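Shop Diary
Home | Entries | Older | Newer | Projects | Contact

November, late, kitchen table, tea gone cold

Back from the workshop with a headache and a page of numbers I don't much trust. Rehema says I should write things down the same night or I'll remember only the parts that prove my point. She's right, so I'm writing it down, including the parts that don't.

The plan, for whoever reads this when I'm old: two arms on one table, a kitchen scale, a basket. Pick a thing up, put it on the scale, read the weight, put it in the basket. Mulugeta wants the pair of them sorting produce for the food co-op by spring. I have said from the start that a person with a pencil does this faster and doesn't need a breaker of its own. I've been told that isn't the spirit.

Rostyslav had rewritten the approach over the weekend. The old version came straight down on everything and squashed a plum in October, and the stain took me half an hour. The new one slows for the last stretch. He calls it "soft landing." I call it slow. We agreed to disagree and switched it on a little after six.
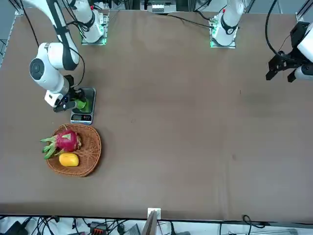

My complaint is with the weighing and I will put it here in full. A scale only tells you what a thing weighs if you let go of the thing. With the gripper still closed on that little green piece and pressed against the platform, the display gives you a number all the same, and I'd like to know what it's a number of. The fruit? The fruit plus however hard the arm is leaning? Etenesh read 142 off the panel at one point and wrote it in the log before I could ask whether the fingers were open. They were not. So now the log has a 142 in it with my question mark next to it, and Rostyslav has drawn a second question mark next to mine, which is the level we're working at.

He says the program will wait for the release before it takes the reading. Fine. Then it has to know it has released, and then it has to know the number has settled, and by that time I've weighed the mango by hand and eaten it.

The other thing is that the scale was bought for baking. It shuts itself off when it gets bored. Twice this evening it went to sleep between picks and the arm carried on as if somebody was home. Natnael's answer was to buy a Stirkine load cell and throw the kitchen scale out. He has the page bookmarked. He has had it bookmarked since summer. I asked who was paying and he went to look for a screwdriver.

Did some setup runs after that with the cup, to get the approach height right. I like the cup better than the fruit. It's the same shape every time and it doesn't roll. If we stuck to cups I'd be a believer, but the co-op doesn't sell cups. 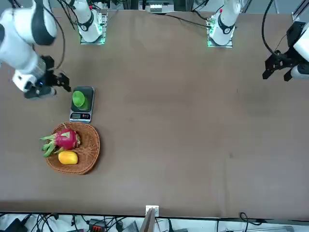 I timed the cup runs on the wall clock. Twenty tries, and I counted it a miss if anyone had to put a hand in. Rostyslav counts it a miss only if something hits the floor, so we have two scores for the same evening and his is nicer. I wrote both down. Mine was 13 out of 20. I'm not going to write his again here.

To be fair (Rehema, note this), the arm came back to the same spot each time as near as I could judge with a ruler. In September it wandered. Changing the Climico power supply for the heavier one seems to have cured that, or tightening the base bolts did, and since we did both in one afternoon we'll never know which. I said at the time to do one and test. It's in the entry from that week, underlined.

Left arm did nothing all evening. It's there, it's powered, it draws current. Mulugeta says the second arm is for the next phase. I'd like to see what the first one earns before we start talking about phases. He'd already told the people at Gebretsadik we'd show them both arms going, which was news to me, and I think to Rostyslav as well from the look on his face.

Then the basket. I've said since we brought it in that a woven basket is a poor choice. It has give in it and the rim isn't even. A plain plastic tub would do. Etenesh likes the basket and says real fruit comes in real baskets, and I don't have a good answer to that except that real fruit also comes in crates.

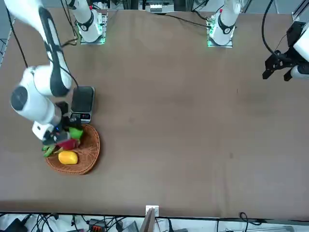 Reaching in among other fruit is a different job from setting something down on bare table, and I don't think we've admitted it yet. The dragon fruit is the worst of them. Those leafy bits stick out all over and hang over the rim, and I can't see how the program decides where the fruit ends. I asked Rostyslav and he said "it mostly works it out." I asked what it does the rest of the time. He laughed, but he didn't say.

Money, while I'm at it. We're at 981 spent out of the shared pot, and that's without the cable I paid for myself and keep forgetting to claim. Natnael thinks the load cell and a bracket could be up to 41 more. I said yes to it in the end. If we're going to do this badly I'd like it to be the arm's fault and not the scale's.

For next time:
- Turn off the sleep timer on the scale if there's a way. Look for the booklet, it was in the Vodalon box with the spare fingers.
- No readings in the log unless the gripper is open. Etenesh agreed to this.
- One change, then a test. One.
- Ask Mulugeta what exactly he promised Gebretsadik and when.
- Claim for the cable.

Rehema asked when I came in whether it worked. I told her my score, and then I told her his. She said his sounded better. Took something for the head, going up now. The mango is still down there and somebody should eat it before it turns.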